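Search this encyclopedia Search Advanced search

Branley grip-release fault

The Branley grip-release fault was a recurring failure in the hand controller of the Oseleo, a two-armed tabletop robot built by Melis for research on handling food and tableware. It caused the robot's fingers to stay closed after a command to open, or to close again shortly after opening. The fault takes its name from the Branley laboratory, where it was first recorded in January 2018. No injuries were reported, but the laboratory suspended all work with people seated within reach of the arms until a correction was in place.

Background

The Oseleo was designed to pick up and set down light objects on a table. Each hand was driven by small motors in the fingers and received its commands through a cable running along the forearm. A separate circuit measured motor current and was meant to limit the force applied to soft objects. The design relied on a single reading per finger – a choice later criticized in the laboratory's own report.

Discovery

On 30 January 2018, during a routine series of placing trials, the left hand failed to let go of a bread roll after lowering it to the table. The operator pressed the stop button, which cut power to the arm but left the fingers locked in position. The hand had to be opened with a manual release at the wrist, a procedure that took 2 minutes. A review of earlier logs found 21 similar events, most of which had been entered as operator error.

Cause

The investigation was led by Cinzia Monti, then head of equipment safety at Branley. Her report traced the fault to a connector between the forearm and the hand. When the wrist was turned past 45 degrees, the cable pulled on the connector and the signal from the current sensor dropped to zero. The controller read the missing signal as a lost grip and tightened the fingers. With hard objects this often went unnoticed, while soft objects were crushed.

The report also found a fault in the stop circuit. Melis had treated a locked hand as the safe state, on the grounds that a dropped object might cause harm. Monti argued that a hand closed on a person's finger was the greater danger.

Correction and retesting

Melis supplied a longer cable with a clamp at the wrist and changed the software so that a zero reading opened the hand slowly. The stop button was rewired to do the same. A second supplier, Plilgate, reviewed the changes and asked for a further check with soft food items.

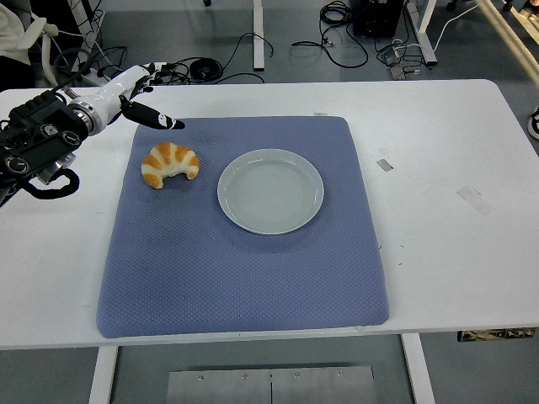 Retesting of a corrected hand concentrated on soft and easily damaged items, in which an excess of force leaves a visible mark. A croissant is well suited to this purpose, as its ridges flatten under light pressure, and an empty plate set beside it on a quilted mat gives the placing task a clear target. The fingertips may be brought close to the pastry before any grip is attempted, so that false closing can be watched for during the approach. The Branley procedure called for 26 runs without a fault before people were allowed back within reach of the arms.

Later use

The laboratory resumed normal work after the retest. Its revised rules require every failed release to be logged as an equipment fault until shown otherwise, and the wrist connector to be inspected at the start of each session. Melis adopted the slow-opening stop in its later hands – the locking version was withdrawn from sale.

See also

Emergency stop
Force limiting
Robot end effector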